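Stodham Cell Equipment Plan — Progress Report, April

Purchasing. The Fasine order covers 2 replacement cable sets and a spare bin. The cable sets are on a 19-week lead time, so the order went out ahead of the Rurness review. Spend to date is within the approved line.

Bin picking. Trials with the KUKA arm continue on mixed hand items in a single metal bin. The log stands at 255 runs.
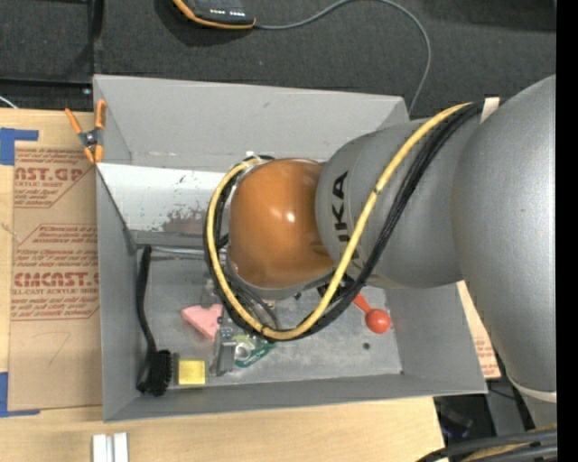 Carvalho quoted separately for a fixed bin mount and a second table. We recommend the mount only — the table can wait until the next budget period. The quote holds for 3 months.

Requested from Rurness: approval of the mount, and a decision on whether spare cable sets are charged to maintenance or capital.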